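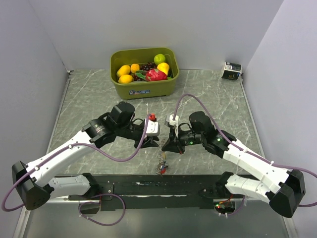 Jahangir Debnath asks whether artificial fruit needs sorting by type, or whether one bin for the lot will do.

One bin will do. Type is a poor basis for sorting props. Weight and finish matter more. Heavy pieces go at the bottom, smooth ones in the middle, anything with points or leaves on top.

Dragon fruit is the awkward one. The scales catch on grapes and the leaves crease if a lemon sits on them for a month. Put it in last, leaves uppermost.

Grapes go in as a whole bunch against the back wall of the bin. Don't wedge single fruit into the bunch. The stems work loose, and glue never holds properly on the second attempt.

Bin labels: front face, in the middle. Lids get swapped, so a label on a lid is worth very little. Ours follow the Trurach numbering, which starts at 100 and leaves gaps for later additions.

Cleaning: damp cloth, drop of washing-up liquid, dry fully before it goes back. No solvents. We lost the shine on a set of limes that way last December.

Next, keys. The store at Cuadros still has one cupboard lock from 1936, and its key was kept loose in a drawer until Birutė Kļaviņa objected.

A big hoop with small split rings round it works well for a store this size. Each key moves independently and you can take one off without unthreading the rest.

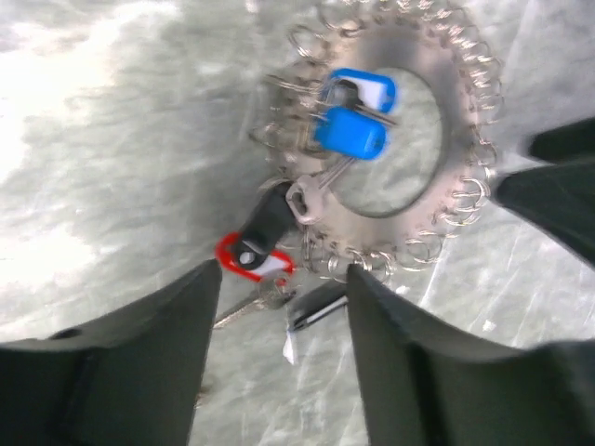

Tags should be the plastic sort with a clear window and a paper insert. Write the cupboard code in pencil. Ink fades or runs, and codes change.

Don't write the room or the address on a tag. Code only. The list that explains the codes lives elsewhere, and Viera Procházka has the second copy.

Split rings do stretch. Check the gap with a fingernail when you add a key. If the nail goes in without effort, replace the ring. A bag of 1000 is cheap and will outlast the cupboards.

Shelf heights tomorrow, if I can find the tape measure.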